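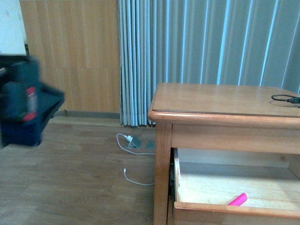

Felness Town Council

Felness Town Council is the lower-tier local authority for the town of Felness and the adjoining settlement of Pleso. It has 3 wards and operates under a standing charter that sets out its powers, electoral arrangements and procedure for counting votes. The council has no responsibility for schools, main roads or policing, which are handled by the district.

Wards

The town is divided into Harbor, Trorkow and Pleso wards. Trorkow ward covers the older residential streets north of the rail line and takes its name from a former parish. Pleso ward was added when the settlement of that name was transferred from a neighboring authority. Its boundary follows the drainage channel on the east side and the district road on the west. At the last boundary review the combined register stood at 3495 electors.

Elections

Members are elected for four-year terms. All seats are contested at the same time. A candidate must be on the register for the town or have worked there for the previous 12 months, and nomination papers must carry the signatures of 40 electors from the ward concerned. Signatures from another ward are struck out, and a paper that falls below the threshold is returned to the candidate if time remains before the deadline. Party labels are permitted but most candidates stand as independents.

A vacancy that arises more than six months before the end of a term is filled by a by-election. The by-election for Trorkow ward was held on Wednesday, February 2, 2022. Later vacancies are left open until the next ordinary election.

Ballot papers and marking

Ballot papers list candidates in alphabetical order by surname, with the ward name printed at the head. Voters mark a cross beside each chosen candidate, up to the number of seats available. The charter does not prescribe a writing instrument, and a paper is valid if the voter's intention is clear and nothing on it identifies the voter.
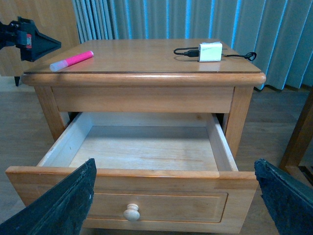

Postal ballots are accepted until the close of polling and may be delivered by hand to the town office. They are completed at home, and the marks on them vary more than those made at polling stations, where pencils are supplied. A cross made with a pink highlighter, such as the one lying on the nightstand, is admissible under the same test as one made in pencil or ink. Papers with faint marks are set aside for the returning officer, who decides on each before the ward total is declared. Rejected papers are kept in a separate sealed packet.

Chiriac Rule

The Chiriac Rule is the local name for the tie-breaking provision in the charter. If two candidates have equal votes for the last seat, one recount is held. If the tie remains, the returning officer draws lots in the presence of the candidates or their agents.

See also

Pleso boundary transfer
Felness Harbor Board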